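Vullow Play Food Assortment

Small plastic food pieces for pretend kitchens, play shops and sorting games. The Vullow assortment is sold by Tisido as a mixed lot, so the exact pieces vary from one lot to the next. Fruit makes up most of it -- grapes, a peach and pineapple are in the current mix.

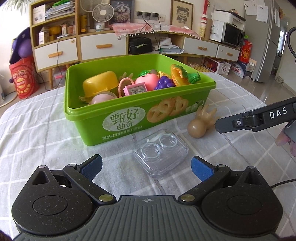 Vullow pieces in a green cookie tub, on a checked tablecloth. Tub not included.

The pieces ship in a plain bag. Any open-topped box will do for storage, and an old cookie or cracker tub is a good size for one lot. Put the long pieces in first and stand them against the sides, then fill the middle with the round ones. Larger lots need a deeper bin.

Wash before first use in warm water with a little dish soap. Air dry. Do not put in the dishwasher or the microwave.

Tans and pinks in the mix are paler than the fruit colors and show marker ink, which may not come off. The rubber hand toys are from the Gethin line and are sold separately. 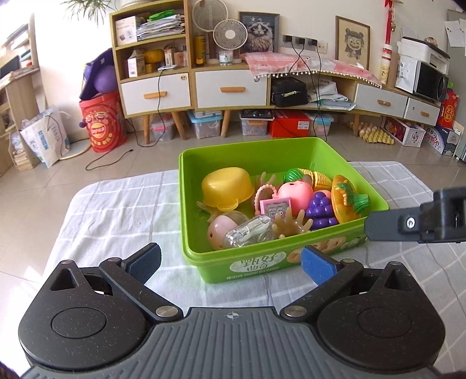
Ordering

Item 179, mixed lot. Limit of 5 lots per order. Schools and day cares can order by the case (20 lots) from the Busto warehouse. Case orders placed before noon go out the same day, except in July, when the warehouse closes at noon.

We can't pick out single pieces or match a lot you already have. For case orders or missing bags, write to Iolo Gape at the Tisido order desk.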